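3. Tracing the Prurnbridge ground crews

3.1 Where the names come from

The squadron books for Prurnbridge list aircrew with great care and ground crew hardly at all. A pilot gets his initials, his number and a line for every flight. The fitter who sat up with his engine gets a surname, if he is lucky, on a leave sheet. We wanted to see how far a family historian's methods could close that gap, and the results were far better than we had dared to hope.

Our starting point was a box of 160 pay and billeting slips, kept by the parish of Prodville after the station closed and passed to us with the kind help of the Ranjbar family, who had housed airmen in their two front bedrooms all through the war. Each slip carries a surname, a service number and a house. Most carry a trade as well. The slips are a joy to work with — someone in the billeting office had lovely handwriting and a habit of adding home towns in the margin.

Sowmya Hegde transcribed the whole box and Rin Ishida checked every entry against the originals. Where the two readings differed we kept both until a birth, marriage or census record settled the matter. The last slip was signed off on 9/10/24.
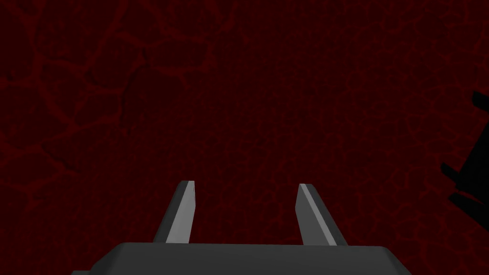
3.2 Matching slips to families

A service number gives a rough idea of when and where a man joined, but it will not give you his mother's maiden name. For that we turned to the civil indexes, working outward from the home towns in the margins. A rare surname in a small town could be settled in minutes. The two men named Jones with no first initial took most of January, and one of them is still open.

We counted a match as firm only when two separate records agreed with the slip on something other than the surname. By that test 100 of the 160 men now have a birth place and at least one named parent. The remaining slips fall into two groups: those with a likely family we could not confirm, and those with nothing to go on beyond a common name and a trade.

Brothers were a wonderful surprise. We had expected the service to scatter them, yet three pairs turned up at Prurnbridge, and in one case the younger brother had asked in writing to be posted there. His letter survives because it was folded around a bicycle receipt from the Presa works, on the Prodville road, where both boys had been apprentices before they enlisted.

Figure 3. Simulated workspace: a dark brown wooden surface in very dim light, with a black object, a narrow strip of lighter brown wood and a two-fingered gripper. 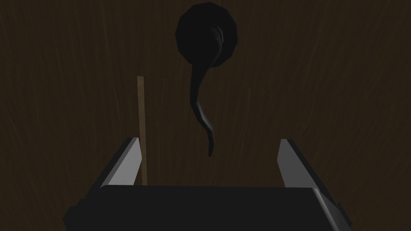

3.3 Trades before and after enlistment

Families often told us that a grandfather "learned engines in the Air Force." The records suggest many of these men knew a good deal already. Among the firm matches, garage hands, loom mechanics and colliery fitters come up again and again, and the Presa apprentices form a little cluster of their own. We found farm workers too, mostly in the transport section, where a man who could coax a tractor through winter was worth having.

Later life is harder to follow. Marriage certificates are the best source, as they give an occupation at a known date, and we were able to order 80 of them. They show a steady drift into bus depots and electrical shops, plus one dance teacher, whose daughter wrote us four delightful pages about him.

3.4 Limits of the material

The box covers only men in private houses. Those who slept in huts on the airfield left no slips, and a station of this kind may have had 500 or more of them over its life, so our men should not be taken as a fair sample of the whole. Women of the ground trades are missing for the same reason. Their quarters were run from a separate office, and its papers have yet to be found.

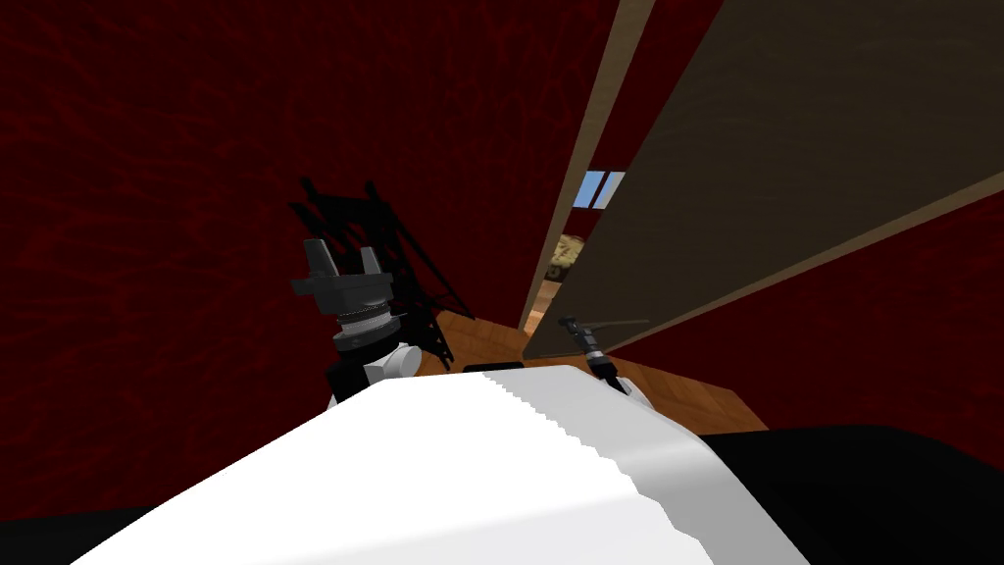
Can a family use the billeting slips to prove that a relative served at Prurnbridge?

A slip places a man with that name and service number in a Prodville house, and that is strong evidence when the number matches his own papers. If the family has only a surname, the slip is a good lead and should be checked against a discharge book or a marriage certificate before it goes into the tree.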